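Baking Project Report: Pumpkin Flatbread, Three Flours
Segundo Arango, Yae Kubo, Tanveer Gondal
December 9, 2020

What we wanted to find out: does swapping part of the wheat flour change how a pan flatbread puffs. Recipe came from Efraín Agudelo's class handout, we only changed the flour.

Method. 182 g flour total per batch, pinch of salt, oil, mashed pumpkin, warm water at the end. Knead until smooth. Rest 30 minutes under a damp towel. Batch A all wheat, batch B part corn, batch C part quinoa flour (Ccori brand, the fine one). Each ball rolled thin, dry skillet, medium heat, flip when bubbles show. We kept the same skillet for everything. Yae rolled, Tanveer timed, Segundo wrote it down.

Water was the hard part. Pumpkin from the can is wetter than fresh so the first dough was soup and we threw it out. Started again with 85 g pumpkin, weighed this time.

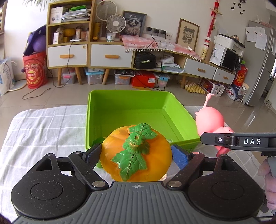
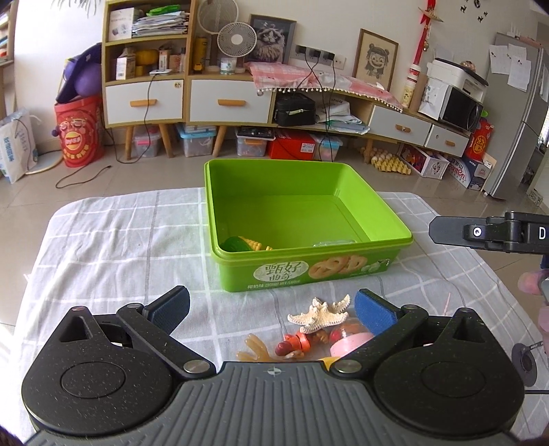
Results. A puffed best, nearly every one made a full pocket. B tore when rolled, edges cracked, taste was good though, a bit sweet. C puffed on one side only and browned faster. Nutty smell. Tanveer liked C, the other two of us picked A.

Problems: skillet got hotter as we went, so the later breads probaly cooked quicker than the early ones. No thermometer. Also C rested longer than it should of, we were washing bowls.

Next time: let the pan cool between batches, rest all doughs the same. Try 2 spoons less water in B and roll it between sheets of parchment. Arnulfo Quispe suggested boiling water for the corn flour, havent tested it yet.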